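Speaker notes: Token vesting contracts and what we check before a sale opens

Slot is 44 minutes including questions. Skip the glossary slide if the room is mostly developers.

Slide 1. Title. Say who the talk is for: people who already have a token contract written and are now adding the vesting part. Sale pages, payment gateways and whitelists are out of scope.

Slide 2. Definitions, fast. Cliff: the date before which nothing can be claimed. Duration: cliff to full release. Beneficiary: the address that can call claim. Revocable: the owner can stop future release but can't touch what has already vested. Spend the extra time on the last one. The Hidach contract got it wrong in its first version and returned the full balance to the owner on revoke.

Slide 3. The rounding problem. Put the formula up: total times elapsed, divided by duration. Multiply first. If the division comes first, integer math drops the remainder and the claimable amount sits at zero until the end date. Olaniyan's test file has a case for it, a grant of 3000 tokens in base units with no decimals. Read the two outputs aloud and move on.

Slide 4. Storage layout. One contract per beneficiary, or one contract with a mapping. The mapping is cheaper to deploy and harder to audit by eye. Prundano went with the mapping and had 2902 grants loaded before anyone asked how a beneficiary changes address after losing a key. There was no function for it. Options are an admin transfer (fast, but the owner can now move any grant) or a two-step transfer started by the beneficiary, which doesn't help with a lost key. Say plainly that we use the admin transfer with a 19-day delay and an event at both ends.

Slide 5. Batch loading. Do not load all grants in one transaction. Block gas limits apply, and a failed batch reverts everything in it. Batches of a fixed size, each with an ID, each ID stored once so that a retry can't load it twice. The check script compares the on-chain sum with the spreadsheet sum after every batch and stops on the first mismatch.

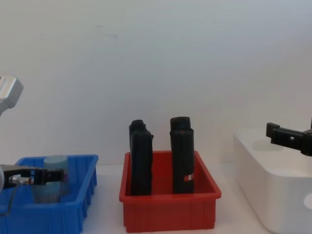 Why not put the schedule in a Merkle root and let people claim with a proof? The question came from Trollitz after the dry run, with a second half: a root is one storage slot, so the loading problem goes away.

Answer for the notes: correct on cost. The proofs then have to be served from somewhere for the whole vesting period, and a revocation needs either a new root or a separate list of revoked leaves. For a one-time airdrop use the root. For a four-year schedule we still load the grants.

Slide 6. Time source. Block timestamp is fine at this scale. A validator can shift it by seconds, and the schedule is in months. Don't use block numbers — block time changes, and the end date moves with it.

Slide 7. Pre-launch list. Token balance of the vesting contract is equal to or above the sum of grants. Owner is the multisig, and the deployer key has no role left. Claim tested before cliff, at cliff, mid-schedule, after end. Revoke tested at the same four points. Source verified on the explorer.

Slide 8. Questions. If someone asks about taxes, say it is outside the talk. If someone asks about upgradeable proxies, go to backup slide B2, where the storage gap is drawn out. The link to the test files is on the last slide; leave it up until the next speaker plugs in.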